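Home | Issues | Authors | Submit | Search

September 6, 2025
Yuzhen Shao, Delwyn Paewai and Asabe Usman

4. Small parts in shared storage

4.1 Items left behind after clearing

The second part of the survey dealt with what remained in drawers, trays and boxes after the users had been asked to clear them. The request was worded in the same way at both workshops, Pradano and Effiong: everything was to be taken out, sorted, and either returned to its labelled place or put in the discard bin. No time limit was set. Users were told that the storage would be inspected but not what the inspection would cover.

In total 298 storage units were inspected. Of these, 51 still held at least one item after the user had reported the unit as clear. The items were nearly always small and narrow: bits, pins, short lengths of rod, single screws. Larger tools were left behind only where the user had meant to keep them there, and such cases were removed from the count after a short talk with the user.

Two features of the storage were related to the number of items left. The first was depth. In deep units the side walls shade part of the base, and a user standing at the bench looks across the base at a low angle. The second was the surface. Bare wood with a smooth finish was cleared more fully than wood lined with felt or ribbed matting, in which small parts tend to settle. We had expected the opposite result, on the grounds that a glossy base would produce glare and so hide metal parts. Glare was mentioned by several users at Effiong, where the benches stand close to the windows, but it did not lead to a higher count there.

4.2 Single items

Eze and Alemayehu, who carried out the inspections, kept a separate record of units in which only one item remained. Single items are of interest for two reasons. They are less likely to be the result of an unfinished task, and they are the hardest to return, as the set to which they belong is often stored elsewhere. A bit without its holder gives little clue to its owner. At Pradano, where bits are bought in mixed lots of 200, most users said they would take a new one before looking for the old one.

Figure 3 shows a single item of this kind. The part is slender and has the shape of a drill or screwdriver bit, and it lies near the middle of the base, well away from the darker side wall. It is also the only loose part on this stretch of wood. Position alone is therefore a poor guide to whether an item will be missed - a part in plain view may be passed over as readily as one in a corner.

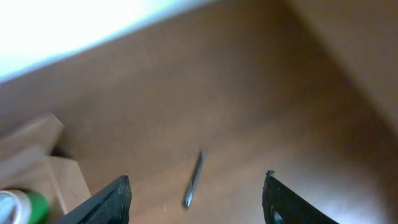
Figure 3. Single silver metal bit on a smooth, reddish-brown wooden surface with a darker side panel.

Users who were shown their own leftover items gave three kinds of answer. Some had seen the item and meant to return for it. Others had taken it to belong to another user and left it on purpose. The remainder did not recall seeing it. The second group was the largest at both sites, which suggests that shared ownership matters more than visibility. We return to this point in Section 5, where the Ilter labelling scheme is compared with the plain numbered trays used before March.

4.3 Limits

Users knew that an inspection would follow, and the counts are probably lower than in normal use. The contents before clearing were not recorded. We cannot state, for instance, what share of the stock at Effiong (more than 800 small parts) passed through the units inspected.

Contact the editors | Copyright the authors | Back to top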